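Fabric & Fiber Board > General Chat > Pilling: is it the yarn or is it me?

stitchwitch_ohio
I finished a ribbed pullover in the Cullosard merino in May. It took 228 stitches at the hem and most of my good will. After a handful of wears the underarms look like a sheep trying to escape. Do I shave it, return it, or have it buried with me?

bobbinthief
Shave it. All soft yarn pills. If you wanted something that didn't pill you should have knit with fence wire.

Marl_Perkins
Disagree with bobbinthief, as is tradition. Cullosard changed the twist on that line and it's now basically a rumor held together by dye. I used the old version for a cardigan that has outlasted two cars.

bobbinthief
What kind of cars?

Marl_Perkins
Not the point. (A Saturn and then another Saturn.)

tea_and_tension
Could be washing. I used to put everything through on "delicate," which on my machine means it apologizes first. Switched to hand washing in the sink with Pluvgate and things calmed down a lot.

bobbinthief
Pluvgate is dish soap with a nicer label and I will die on this hill.

tea_and_tension
Then please die on it quietly, some of us have clean sweaters.
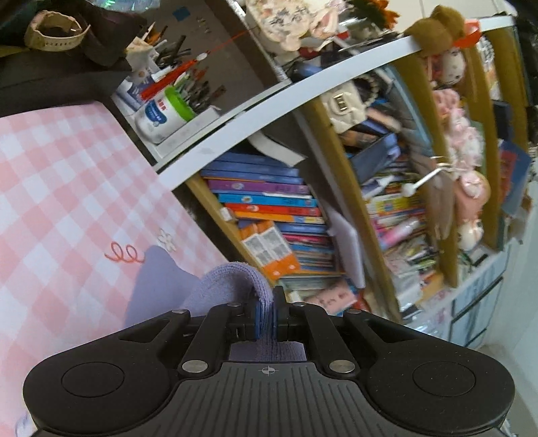 Philomena Fahy
Moderator, Knits & Mending

Moving this over from Yarn Reviews before somebody gets hurt. A few things from my own pile of regrets.

Pills come from short fibers working loose and tangling where the fabric rubs. Underarms, cuffs, wherever your bag strap sits. Rib knits get it on the raised parts first. Wash inside out, go easy on the wringing, dry flat. A comb is kinder than a shaver, and slower, so have a podcast ready.

I don't think it's a bad yarn. I think it's a soft yarn being asked to do a coat's job. And Marl, you've now mentioned the twist in more than 50 threads. We believe you.

Marl_Perkins
And yet people keep buying it.

deepak_c
Deepak Chaturvedi here, long-time lurker, owner of one (1) sweater. Mine pilled badly the first winter, I combed it, and it pilled less the next year. Is that a thing, or did I just stop looking?

Philomena Fahy
It's a thing. The loose stuff comes off and there's less left to tangle. Stopping looking also works.

bobbinthief
That's how I treat my gutters.

stitchwitch_ohio
OK, I combed one underarm last night as a test. Much better. Now the other one looks worse by comparison, so thanks for that. Still going to email Cullosard and complain.

Marl_Perkins
Ask them about the twist.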